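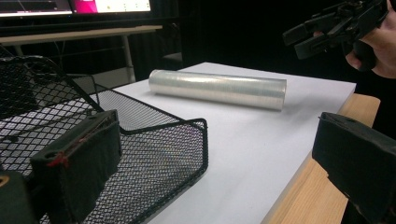 加盟餐厅开业前的工程与设备问题:与Nundura开店技术负责人的谈话

2019年7月2日

Nundura在Pamberg的新店是一家单层带汽车通道的加盟餐厅,土建已经完成,目前处于设备安装和系统联调阶段。本站就选址后的技术核查、地下管线、厨房排风、汽车通道、订单系统和加盟合同中的工程条款,采访了负责该品牌开店技术工作的经理。受访者要求不具名。谈话在店旁的临时办公室进行,文字经过整理和删节,问题顺序有调整。

先谈地块。受访者说,加盟商通常带着已经看中的地块来,总部的技术核查放在签租约之前,时长视市政资料的完整程度而定。核查内容按顺序为:给水接口口径、污水检查井的管底标高、供电容量、燃气是否到红线、车辆出入口的许可条件。

“标高排在口径前面看会更好,这一点我们内部争论过。口径不够可以申请换表、换管,费用能估出来。标高不够就要上提升泵,提升泵处理含油污水,后面每年都有维护。加盟商在做投资表的时候,往往只列了接口费。”

Pamberg这块地的室内净面积是598平方米,在该品牌的带通道门店里属于偏大的。受访者解释,多出来的面积主要给了后区:干货库、冷藏库、冷冻库和一间独立的设备间。前区只设40个座位。

“座位数是加盟商主动减下来的。原方案座位更多,卫生间数量、疏散宽度、新风量都要跟着上去。按照他们提供的同区域经营数据,通道订单占比高,座位利用率低,那就没有必要为高峰时段以外空着的座位去配新风机组。减座位以后,屋面机组小了一个规格,屋面的局部加强也取消了一处。”

笔者问,总部对座位数是否有下限。他说有,写在门店分级表里,不同级别对应不同的菜单范围和设备清单。低于下限的店只能按通道店或窗口店申请,品牌使用费的计算方式也不同,他不负责这部分,不作评论。

地下部分谈得最久。Nundura的标准做法是厨房排水与卫生间排水在建筑物外才汇合,中间设隔油设施。Pamberg店采用埋地式隔油池,有效容积1000升,位于后院卸货区一侧,井盖按车辆荷载选用。

“位置是这家店改动最多的一项。第一版放在汽车通道下面,图纸上最省管线。问题在清掏。清掏车来的时候通道要关,清掏时间又由服务公司排,经常排在上午,关通道等于关掉半个店。我们退回去了。第二版放在垃圾间旁边,管线长了一段,坡度就紧张,又回到标高问题上。最后定在卸货区,出水管在汇合井前没有转弯,坡度够。”

他补充说,隔油池的容积计算有两种常用办法,一种按器具排水当量,一种按餐次。两种算出来经常不一致,总部要求两种都算,取较大的一个,再与当地排水部门的要求核对。地方要求高于两者时,以地方要求为准。

“有的加盟商会问,能不能先装小的,以后再换。埋地的东西不要这样考虑。换一次要破路面、停业、重新报审。室内的小型隔油器可以这样做,带通道的店我们不接受室内的。”

关于地面排水沟,受访者说得很具体。炸炉区和清洗区各设一条,沟底坡度单独放样,不随地面坡度。沟与地面交接处使用整体不锈钢边框,边框在浇筑面层之前固定,固定点之间的距离写进施工说明。Pamberg店在这一项上返工过一次,边框在浇筑时被振动抬起,面层完成后沟边高出地面,清洁时水流不进沟里。

“返工的范围是沟两侧各切开一条,重新找平,重做防水搭接。费用由总包承担,合同里写得清楚。工期损失由谁承担就没有那么清楚,最后是双方协商的。新版合同范本里,我们把面层的高差允许值和复测时间都加进去了,复测在面层可以上人以后当天做,不等设备进场。”

笔者问,复测由谁来做。他回答由总包自测并提交记录,总部抽查。抽查比例随总包的历史记录调整,第一次合作的总包全部复查。

厨房排风是第二个大项。该店有三组热加工设备:炸炉、双面煎炉和烤箱,其中炸炉和煎炉共用一组排风罩,烤箱单独设罩。受访者不赞成把三组设备放在一个长罩下。

“长罩在图上好看,安装也方便,平衡不好做。烤箱产生的主要是热和水汽,炸炉是油烟,两者需要的捕集风速不一样。放在一起,风量只能按要求高的取,烤箱那一段就白白抽走空调的冷风。分开以后,烤箱罩的风机跟烤箱联动,烤箱停它也降速。”

补风与排风的比例,他给的原则是厨房对前厅保持轻微负压,前厅对室外保持轻微正压。通道窗口是例外。窗口频繁开启,附近的压力不稳定,需要在窗口上方设风幕,风幕的出风角度朝外偏,角度在现场调。

“调风幕没有捷径。关着窗测的数据没有用处,要让人站在窗口,按真实的节奏开关,测员工站位的温度和窗外侧的风速。夏天调好的到冬天还要再调一次,这件事写在移交清单里,属于加盟商的义务,很多店没有做。”

油烟管道的清洗口设置也有规定。水平管段每隔一定长度设一个,每个转弯处都要设,检修门的开启方向不能被吊顶龙骨挡住。受访者说,检修门被挡住是验收中最常出现的问题之一,原因在于吊顶单位进场晚,图纸上通常没有标检修门的净空。Nundura现在要求风管单位在管道安装完后,用醒目的胶带在楼板底和墙面上标出净空范围,吊顶单位签字接收。
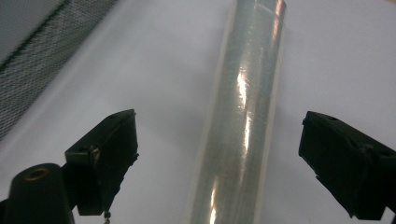
供电方面,受访者说带通道的门店几乎都要申请增容,审批时间长,应当在签约后立即提交。Pamberg店的申请提交得早,变压器容量落实时土建还没有出地面。真正耽误时间的是配电柜。

“配电柜的图纸来回改了四次。厨房设备的清单没有冻结,设备采购那边换了一款煎炉,从单相变成三相,回路要重排。我们的规定是设备清单冻结以后才能下配电柜的订单,当时为了赶交货期先下了,结果柜子到了现场又加装一个副箱。副箱占了设备间里原来留给服务器机架的墙面。”

服务器机架后来挂到了经理室的墙上,网络主干线重新敷设。他认为这类连锁影响在事后看很简单,在当时的进度会上却不容易被提出来:电气、采购、信息系统分属三个部门,各自的变更单格式不同。总部从去年开始使用统一的变更单,每张变更单必须列出受影响的墙面和吊顶区域,哪怕变更本身只是一台设备的型号。

“墙面是很稀缺的。快餐厨房里,凡是高度在手能够到的范围内的墙,都有人要。电工要,弱电要,洗手盆要,消防要,运营部门要挂看板。我们现在每家店出一套墙面展开图,每面墙一张,各专业往上画,画不下就开会。”

谈到制冷,他说冷藏库与冷冻库采用共用室外机组还是独立机组,各店做法不同,Pamberg店是独立的。独立机组占用屋面更多,故障时互不影响。冷冻库的地坪下设有保温和防冻胀的通风管,通风管的两端通到室外,端头加网罩,高出散水。冷库板材到场后先检查锁扣和边缘,锁扣有变形的板不上墙。

库门的朝向也有讲究。冷冻库的门开在冷藏库里面,人先经过冷藏库再进冷冻库,可以减少冷冻库的结霜。代价是冷藏库内要留出通道,货架少放一列。总部计算过货架损失与除霜能耗的差别,结论是配送频率高的店适合套开,配送频率低的店适合各自开门。Pamberg店按套开做。

配送频率与供应商有关。该店的面包由Baranauskienė供应,这是一家地区性的面包工厂,直接向门店送货,不经过Nundura的配送中心。受访者说,面包是整个供应清单里少数允许地区直供的品类。

“面包体积大、重量轻,走配送中心不划算,保质期也短。直供的条件是工厂通过我们的审核,周转箱用我们的尺寸。Baranauskienė原来用自己的箱子,比我们的宽,放不进面包架。双方谈下来,他们为我们的门店单独备一批箱子,每批1000只,清洗和回收由他们负责,损耗按季度结算。”

他特别提到周转箱的堆码。箱子满载时可以叠放,空箱可以套叠,套叠的方向要转半圈。收货区地面上画有箱位线,线的尺寸比箱子的外廓略大,留出手推车的脚轮位置。夜间送货时门店无人,司机用门禁码进入收货间,收货间与后厨之间的门保持锁闭。收货间本身要有温度记录。夏季夜间如果收货间温度过高,面包表面会出汗,第二天包装袋内有水珠,霉变的风险上升。

托盘货物的固定方法也写进了收货标准。整托到货的干货要求缠绕膜从托盘底部开始,至少把托盘面板和第一层货物缠在一起;拆膜在收货间完成,废膜单独收集,不与纸板混放。受访者说混放会影响纸板回收的价格,回收公司在合同中对杂质有扣款条款。

汽车通道是谈话的另一个重点。Pamberg店采用双点餐位、单车道合流的布置,合流点到付款窗口之间留有排队长度。笔者问排队长度怎么定。

“先看路。排队不能溢出到市政道路上,这是许可的条件。再看点餐到取餐的平均时间,用到达率去推。我们用的是最简单的排队模型,参数取自同级别门店的历史数据。模型的结果只作为下限,地块允许的话往上加。地块不允许,就减点餐位,或者加一个等候车位,复杂订单引导到等候车位上。”

他说,双点餐位的问题在合流。两位司机同时点完,谁先走,系统里的订单顺序和车的实际顺序可能不一致。传统做法是窗口员工与司机核对订单,耗时。Nundura在Pamberg店使用Wava系统来处理,地面线圈和点餐位上方的车辆识别设备把车与订单绑定,合流后再识别一次,若顺序有变,厨房屏幕上的顺序随之调整。

“Wava本来是厨房排产用的,后来加了通道模块。它的核心是一个任务队列,每个订单拆成若干任务,任务带有工位和预计时长。通道模块只是给队列加了一个重新排序的触发。难点在于什么时候不允许重排。已经下锅的不能撤,已经装袋的没有必要换。我们设了一个锁定点,任务进入加工以后就锁定,后面的顺序变化只影响装配台。”

笔者追问锁定点放得过早或过晚各有什么后果。他说,过早,重排基本失去作用;过晚,工位上的员工会看到屏幕反复跳动,容易拿错。门店的反馈集中在后一种。总部后来给屏幕加了最短停留时间,一个任务在屏幕上的位置确定以后,在停留时间内不再移动。停留时间的具体数值由各店经理在允许范围内调整。

线圈的施工要求比较细。线圈切槽深度、导线在槽内的圈数、与钢筋网的距离都有规定。钢筋离线圈太近,灵敏度下降。Pamberg店的通道是混凝土路面,线圈区域改用非金属筋,范围在图上用阴影标出。浇筑前由信息系统部门和总包共同检查,拍照存档,照片上要有尺子。

“沥青路面好办,后切槽就可以。混凝土路面如果忘了换筋,只能把线圈抬高,埋在后加的薄层里,耐久性差。或者改用上方的雷达探测,成本高,而且要避开树枝和招牌。”

他顺便谈到了限高杆。限高杆的高度比雨棚净高低,放在入口,位置要让超高车辆有条件退出。某些店的限高杆放在弯道之后,车辆碰杆时后面已经有车,退不出去。Pamberg店的限高杆设在入口直线段,旁边有一条不受限高的绕行车道,卸货车也走这条车道。
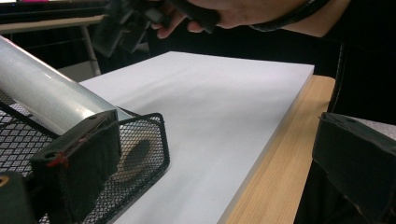
通道路面的排水单独成系统,不接厨房污水。窗口一侧的路面有油滴和饮料污染,坡向线性排水沟,经沉砂后接入雨水管。冬季除冰盐会腐蚀窗台下的金属构件,窗台以下的外墙材料选用耐盐的饰面砖,砖缝用环氧填缝。窗台本身向外倾斜,倾角小,杯子放上去不会滑。

人员动线方面,受访者介绍了装配台的布置。前厅订单、通道订单和外送订单在同一条装配线上完成,在末端分流。外送取餐架设在侧门内,骑手不进入前厅。末端分流处的台面宽度经过几次修改,现在的标准能并排放下三个大号纸袋,后面还留一个手掌的余量。

“以前按两个袋子做的。外送订单多起来以后,袋子会叠放,下面的被压。加宽占了走道,走道宽度是硬指标,于是把对面的饮料机向墙里缩,饮料机后面的管线改成从侧面接。这个改动现在已经进了标准图,之前开的店不强制改。”

饮料机侧面接管带来另一个问题:检修空间。他承认这一点没有完全解决。水处理设备的滤芯更换需要向下抽出,侧面的管线挡住了一部分。标准图的下一版会把滤芯移到柜外,目前各店的处理办法不统一。

关于总包的选择,Nundura不指定总包,提供合格名单,加盟商也可以推荐名单外的单位,由总部审核。审核看三项:同类型项目的竣工资料、在建项目的现场、主要管理人员的稳定性。受访者认为第三项的权重应当提高。

“一个店的工期不长,中途换项目经理,交接的损失占比就大。我们现在要求在合同里列明现场负责人,更换需要书面同意。执行起来也有难度,人要走你拦不住。至少通过这个条款,我们能提前知道。”

付款节点与检查节点绑定。地下管线隐蔽前、面层浇筑前、吊顶封板前、设备通电前,各有一次检查,通过后才能申请相应的进度款。末期款在开业后的缺陷整改完成时支付。受访者说,加盟商自己有时会在检查之前付款,希望借此加快进度,总部对此没有约束手段,只能在培训中说明风险。

笔者问他,加盟商在工程方面最常低估的成本是哪一项。

“开业前的空转。设备装好以后要通电、调试、培训、试运营,这段时间房租在付,员工工资在付,水电在付,没有收入。投资表里一般有一行开办费,填的数往往是从别的店抄来的。带通道的店调试时间比没有通道的长,主要长在系统联调和通道演练上,抄无通道店的数就偏低。”

通道演练的做法是请员工亲属和供应商开车来,按脚本点餐。脚本里有意安排漏听、改单、忘带钱包、两车同时离开点餐位等情况。演练分几轮,每轮结束后调取Wava的时间戳,对照录像查找差异。Pamberg店的演练计划在联调结束后进行,脚本已经下发。

点餐位的音质在演练之前单独测试。麦克风和扬声器装在同一立柱上,回声消除的参数受周围墙面影响。Pamberg店有一个点餐位靠近相邻建筑的实墙,反射声明显,初测时店内耳机能听到延迟的人声。处理办法是把立柱转了一个角度,在立柱内侧加吸声材料。受访者说,加吸声材料要注意防水,普通材料受潮以后性能下降,还会堵住立柱底部的排水孔。

耳机的频道干扰也出现过。相邻商户使用同频段的无线设备,联调时耳机偶发断音。现场扫频以后更换了频道,并把店内接入点的发射功率调低。频道分配表张贴在经理室,更换设备时需要同步更新。

消防验收方面,热加工设备上方的自动灭火装置要与燃气阀和电源联动。触发以后,燃气切断,炸炉断电,排风机是否继续运行由当地规定决定。Pamberg的要求是排风机保持运行,补风机停止。控制逻辑与总部标准图相反,需要修改接线。

“标准图只能做到某个程度。每个地方的规定都有一两条和标准图冲突,冲突的地方要在图上单独出一张差异表,贴在首页。施工的人看图不会从头看到尾,差异放在中间等于没有。”

灭火装置的喷嘴位置与设备一一对应,设备移动后喷嘴要重新核对。后厨设备多数带脚轮,清洁时会拉出来,推回去时位置可能有偏差。地面上因此设有轮位限制件,推到位有明显的阻挡感。限制件的固定螺栓会穿过地面防水层,安装时要打密封胶,这一步由设备安装单位完成,总包在场确认。

最后谈到移交。移交文件包括竣工图、设备手册、各系统的调试记录、保修联系表和维护日历。维护日历以周、月、季、年分栏,每项注明由门店员工完成还是由外部公司完成。隔油池清掏、排风管道清洗、灭火装置检查、冷凝器清洗都属于外部项目,合同须在开业前签好,合同副本作为移交文件的一部分。

笔者问移交之后总部是否继续跟踪。他说,开业后第一个季度由开店部门跟踪,之后转给区域运营。转交时有一次现场检查,检查表与验收时用的是同一张,便于比较。常见的变化有地沟边框松动、门吊轮磨损、吊顶检修口被封死、屋面机组滤网未更换。

“检修口被封死很普遍。一般是后来加灯、加屏幕,找人来做,那个人不知道上面有什么。我们考虑在检修口的盖板上印字,写明上方是什么阀门、什么管道。印字的盖板样品做过一批,油烟环境里字掉得快,还在换材料。”

关于Pamberg店的开业时间,受访者表示取决于通道联调和消防验收两项,总部不对外公布日期。目前未关闭的整改项包括侧门闭门器的力度、清洗区热水循环泵的噪声,以及配电副箱的标签。标签需要按新的回路编号重印,由电气分包负责。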